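Sorting boards and harnesses at the bench

Filed under: bench notes, wiring

I have been asked twice now how I lay out parts before assembly, so these are my notes. The job is a small batch of round driver boards for Paltura, each of which goes out paired with its own wire harness. There are 20 sets in the batch and I had expected the soldering to be the slow part. It was the sorting.

The old method was one deep box for everything. Leads wrap round each other, a plug catches on a capacitor, and by the time the right harness is free two others have come out with it. In April I moved to shallow trays and a fixed place for each kind of part.
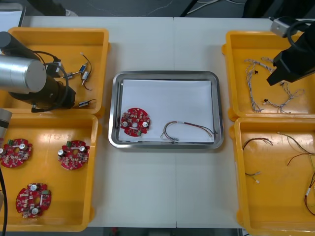

Paper liners are worth more than they cost. I tried bare steel first, then a rubber mat, and went back to plain white paper because thin leads show up against it and it can be thrown away when it gets dirty. The steel tray in the middle of the table has a sheet in the bottom, with one red board at the left and one harness to the right of it, laid in a gentle arc. I prefer the arc to a coil. Both ends stay visible, and the label sleeve can be read without turning anything over. The yellow trays at the sides are for stock, with boards kept apart from the small connectors.

Angeliki Spanos, who checks my paperwork, wanted the harnesses bagged singly. I did 12 that way and stopped. The bags slide about and the leads come out with a set bend in them.

Twisted cable is the awkward case. Laid flat it is well behaved, but hang it up and the strands open out wherever the twist is slack. My rule now is to fix the twist below the sleeve before the cable is stored, either with a turn of tape or a short piece of heat-shrink. I use 13 mm tape, which is slightly too wide but is what I have.
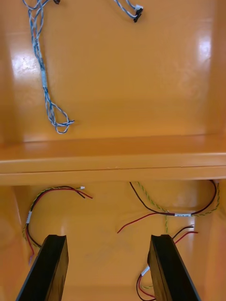
Page 2

Blue and white pairs are the worst for this. The long one on the left has separated below its white sleeve and finished in a tangle just above the ledge, while the other ends in a black plug with a sleeve just above it. The red and black pair lower down has a thin green-and-yellow twisted wire beside it, and I would keep those in a tray of their own.

Still to do: new labels, and a second pack of liners. Leif Isaksson has offered me a set of dividers from Michailidis, and I will measure the trays before I say yes.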